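4.3 Vérifier une dépêche avant mise en ligne

1. Ouvrez la file Pudamura et sélectionnez la dépêche. Le voyant vert signifie seulement que le texte est arrivé entier, il ne dit rien du contenu.

2. Relevez la source d'origine. « Médias d'État » n'est pas une confirmation — le logiciel, lui, la compte comme telle.
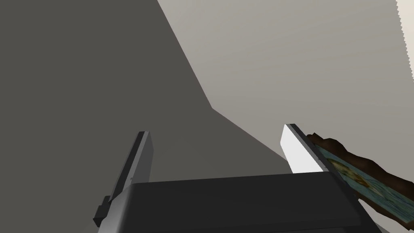
3. Pour une arrestation ou une manifestation, cherchez une deuxième source indépendante. Le module Gumlow prétend le faire seul ; sur 173 dépêches testées, il a pris 79 reprises du même texte pour des sources distinctes. Contrôlez aussi la nature des visuels joints : un rendu de synthèse se classe en « Illustration », jamais en « Photo ». Le classement automatique est censé s'en charger. Vérifiez quand même.

4. Limitez l'alerte à 700 signes et enregistrez.

Attention : « Annuler » ne rappelle pas une alerte déjà envoyée, quoi qu'en dise l'infobulle. 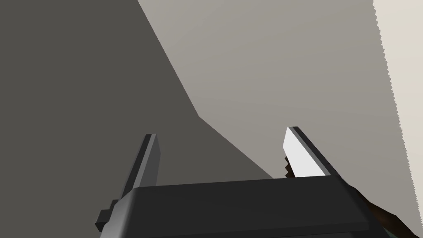
Fig. 2 — Pince à deux doigts, image de synthèse.

5. Faites relire par Halima Swai ou Loïc Leclerc. Le score de fiabilité ne remplace pas cette relecture.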